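Keeping a white worktop clean

Last updated 6/29/19

White shows everything. Specks and scuffs you would never see on oak stand out at once, so a quick wipe every day saves a hard scrub later on.

Daily wipe

Squirt of washing-up liquid in warm water, wrung-out cloth, then dry off. Paper towel will do for crumbs and dust, but thin sheets tear and leave bits behind if you press hard.
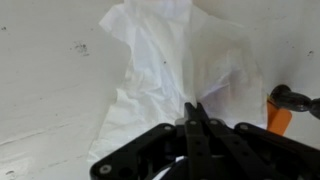

Baluyot wrote in to say that kitchen roll never gets the grey specks off hers, and that an old cotton tea towel, cut in 4 and hemmed, has done the job since July. Worth trying. Wash them at 60 or hotter and skip the softener - it leaves a film that smears.

Marks that won't shift

Leave a paste of bicarbonate of soda on for 20 minutes, then rinse. No scouring pads on a glossy finish.

Things that live on the counter

Ours runs up to the window, so bowls end up against the sill and toys end up everywhere else. Lift things to wipe, don't push them along, as grit under a toy truck's wheels will scratch. A cloth over the truck takes the dust off the top, but do the wheels as well.

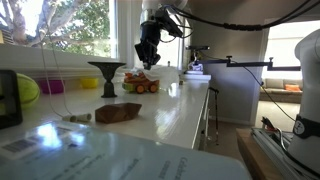
Window sills

Same cloth, fresh water. Do the corners first.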